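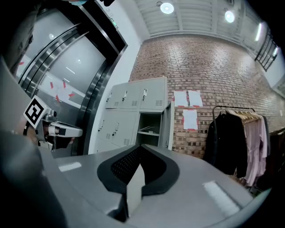 Good practice with hand-held grippers in shared rooms

Murnine project, page 2 of the gallery
Text: Edgardo Pangilinan
Last changed: September 3, 2021

At Murnine we teach robot arms by showing them. A person takes a gripper in the hand, does an ordinary task with it, and the recording is used later for the training of the arm. We do this in rooms where other people also work and keep their things, so we need rules. The first set was written in Usuvthorpe, and our partners in Valamham asked us to publish it together with the gallery. The rules are short on purpose.

The room by the lift

There are grey metal lockers against the brick wall, a black rack with a long black jacket and pale pink garments, and a lift on the left side. It is a good place for tasks such as opening a locker door or taking a hanger from the bar. It is also a place where people come and go, and most of our rules were written with such a room in mind.

Before the recording

Ask the person responsible for the room, and ask again if the plan changes. A permission for one task is not a permission for all tasks.

Keep the way to the lift free. Bags, cables and tool cases stay on the side of the operator, never in front of the doors.

Hang a notice at each entrance which says that recording is going on, until what hour, and who can be called. Letters must be large enough to be read from the other end of the room.

Check the marker on the finger assembly. It must be flat, clean and fully in view of the camera. A marker with a bent corner is replaced the same day.

During the recording

The longest session is 30 minutes. After this the operator puts the gripper down and rests the arm, even if only one task is left. Tired hands make jerky movements, and the robot will learn them too.

Touch only the clothes and the objects which were agreed. Private lockers are not opened, also when they are not locked. If you must practise with doors, use a locker that was given to the project.

One operator, one helper. The helper looks at the room – not at the tablet – and says "stop" when somebody comes near. Anybody in the room may say "stop", and the operator does not discuss it.

Face masks are worn according to the rule of the building. Where the building has no rule, ours is to wear them.

After the recording

Put back everything as it was. If you opened a door, close it, unless it was open when you came.

Look through the files for faces, name labels and written papers on the walls. Where a person can be recognised and has not signed, the file is deleted or the part is blurred. In the Agbayani collection we have checked 3,361 recordings in this way, and 800 of them needed some blurring. It is slow work, and please plan the hours for it in your budget.

Write in the log which gripper was used and which pads were on it. Worn pads hold a hanger differently from new ones, and later this is very difficult to guess from the files.

Questions and corrections

This is the second version of the text. The next one is planned for November, and we would like to add a part about lighting and shiny doors. If a rule is not clear, or if your building does it in a better way, please write to Edgardo Pangilinan at the Usuvthorpe office.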